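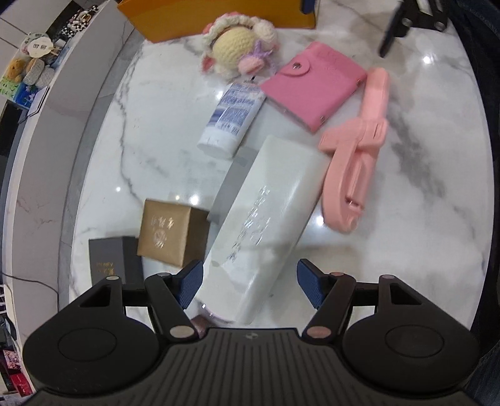
Trenness replied that cartons should go in first, flat against the base, with the tube laid along one side.

Sturkdale wrote:
Disagree. A long carton goes in on the diagonal or it fouls the lid. My tub is 52 cm inside and the straight fit wastes a corner.

tetstead_52
Depends on the tub. Small boxes fill the corners either way. Selfie stick last, it has an awkward end.

Trenness wrote:
Diagonal leaves 2 dead triangles. Measure before you commit.

Sturkdale wrote:
I did, in February. Dead triangles take the wallet and the small gold box.

Ocampo wrote:
Crocheted sheep on top, nothing over it. Wool flattens and the colour of the bow will rub off on white.

tetstead_52
Mine never has. Agree on the top layer though.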